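Fouzia Kazmi Wants You to Stop Being Afraid of Your Laundry

May 31, 2018

14 Comments | 32 Shares

The first thing Fouzia Kazmi did when I arrived at her house in Nidthorpe was take my coat, and the second was turn back the collar and look at the care label. She did it so kindly that I didn't mind at all, and by the time the kettle had boiled I had learned that I'd been washing that coat wrong for the better part of four winters.

"It's a good coat," she told me, hanging it up on a proper wooden hanger. "It will forgive you. Most things do, if you catch them in time."

Fouzia spent her working life in laundries, starting out folding napkins in the basement of the Kontogiannis hotel when she was nineteen and finishing up, a long time later, as head of linens there. The hotel had 337 beds to change in high season, and she can still tell you which floors used the heavier towels. These days she teaches a small home laundry class at the Plotton adult school, which has become popular enough that the September session already has a waiting list. I took the spring one with a friend and came away with so many questions that I asked if I could come and pester her for an afternoon. She said yes, as long as I brought something that needed washing.

I brought a tablecloth. It was my grandmother's, with a tea stain near one corner that I had been politely covering with the butter dish for years. Fouzia spread it out over her kitchen table and put her glasses on, and for quite a while she didn't say anything.

"People want to attack a stain," she said at last. "They see it and they get angry and they go and get the brush. I used to do it too! My first boss, Mr. Triantafyllou, took a brush right out of my hand once. He said, 'Did that cloth do something to you?' I was so embarrassed. But I have never scrubbed linen since then."

Filippos Triantafyllou comes up a lot when you talk to Fouzia. He ran the hotel laundry when she was hired, and from what I can gather he was strict about everything and cheerful while being strict, and he sang. He had a rule that nothing went into a machine until somebody had held it up to the light, one piece at a time, front and back. In a hotel that size it must have driven the new people to despair. Fouzia does it still, at home, with pillowcases.

"It takes a minute," she said. "You find the pen in the pocket. You find the little hole before it's a big hole. I found an earring in a sheet once, and the lady who lost it had already gone home, and we mailed it to her. She sent back a box of pears."

We put the tablecloth to soak in a basin of cool water and then got onto the subject I had really come about, which was machines. My own washer and I have never been friends. I moved into my apartment two years ago and inherited a front loader from the people before me, and I've used exactly one of its settings the whole time, for everything, towels and blouses alike. I confessed this to Fouzia expecting a lecture, and she laughed until she had to put her cup down.

"Everybody has one setting," she said. "I ask on the first night of class, and I see all the faces. It's always the one the machine was already turned to when they got it."

Her advice, for anybody else who has been living this way, is to pick three. One for towels and sheets, one for the everyday clothes and one for whatever you'd be sad to lose. Learn those three properly and let the others go. She writes them on a card in pencil and tapes the card up near the machine, and she says to use pencil since you will change your mind about the towels.
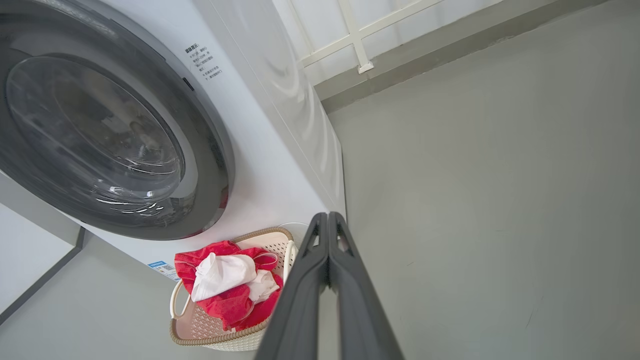

She is firmer on the subject of the door. Leave it open, she says, every time, for as long as you can manage between loads, unless you have small children or a cat, in which case you have to work something out. The rubber seal on a front loader holds on to water in its folds, and water that sits there will start to smell, and then your shirts start to smell, and then you buy a stronger detergent and use too much of it and everything gets worse.

"They come to me and they say, Fouzia, I need a new machine," she said. "And I say, when did you last wipe the rubber? And they look at me like I asked when they last wiped the moon."

So wipe the rubber. An old washcloth is fine. Go down into the fold with your finger behind the cloth and all the way around, and pay attention at the bottom, where the lint and the hairpins end up. While you're there, pull out the detergent drawer and rinse it under the tap. I went home and did mine that same evening, and I will spare you the details, but I found a button I'd been missing since Christmas and a quantity of gray paste that I would rather not have met.

Then there is the matter of how much soap. I had always filled the cap to the line, and which line I couldn't have told you. Fouzia uses so little that I thought she was only showing me how to open the bottle. At the hotel, she said, they went through a whole season of itchy towels and complaints from the guests before anyone thought to measure what was going in. It was Areti Koutsoukos, then the newest girl on the night shift, who spotted that the last rinse was still coming out cloudy. They cut the soap in half and the towels went soft again within the week. Areti runs the linen room now, and Fouzia is as proud of that as if she'd raised her.

I asked if she missed the hotel. She thought about it while she turned the tablecloth over in its basin, very gently, the way you'd turn a sleeping baby.

"I miss the noise," she said. "And the warm. In January it was the best room in the building – the managers used to come down and pretend to check on things. I don't miss my feet hurting. I miss the people at lunch. We had one fellow, Oddur Baldursdóttir, who brought fish every day, every single day, and we complained, and then he retired and we all started bringing fish."

At home her laundry corner is modest, and she likes it that way. She isn't a believer in the kind of laundry room you see in magazines, with the matching jars. What she does believe in is a bit of daylight, if you can get it, and a clear spot to put the clean things down. "You can't see a stain under a yellow bulb," she said. "You think it came out, you dry it, and now it lives there." If there's no window where your machine is, she recommends carrying the wet things over to one before they go anywhere near a dryer. It sounds like a fuss, and it is a little bit of a fuss, but I've been doing it for a few weeks now and have caught a salad dressing spot and something on a cuff that may have been mustard.

She also wants you to read what's written on the machine. Whatever the maker took the trouble to print there, she says, is worth five minutes of your time, and if it's in a language you don't read, ask someone who does. Her neighbor Qusai Boutros had a secondhand washer for ages that he ran on what he believed was the quick cycle, and it took close to three hours. His niece came to visit and read him the panel, and he now does his shirts in 32 minutes and tells everyone on the street.

We had a second pot of tea. Fouzia showed me how to fold a fitted sheet, which I'd also been shown in class and had also not retained, and she was patient about it through several tries. The trick is in tucking one corner inside the next so the seams nest together, and once you have all four stacked on your hand like a mitten the rest is only a matter of finding a flat place. Mine came out looking like a parcel that had been through a lot. Hers could have gone in a shop window. She told me she once folded 1282 pillowcases in the week before a wedding party came in, and that she'd kept count out of pure spite.

Toward the end I asked what she would say to someone who finds all of this a chore, which I suppose is most of us and was certainly me.

"It is a chore," she said. "I don't tell people it's fun. Some of it is fun. Sheets on a line are fun. Socks are not fun, socks have never been fun. But it's your own things, that you picked, or somebody gave you. You're looking after them for a little while on a weeknight. I don't mind that."

The tablecloth went home with me in a bag, rolled in a towel, with instructions to soak it again overnight and dry it flat. The stain is a good deal paler. There's still a trace of it if you know where to look, and Fouzia says to give it another soak in the fall and bring it back to show her. I've put the butter dish on the other side of the table in the meantime.

Fouzia Kazmi's home laundry class runs on six evenings at the Plotton adult school. Bring an apron and one item you've given up on.

14 Comments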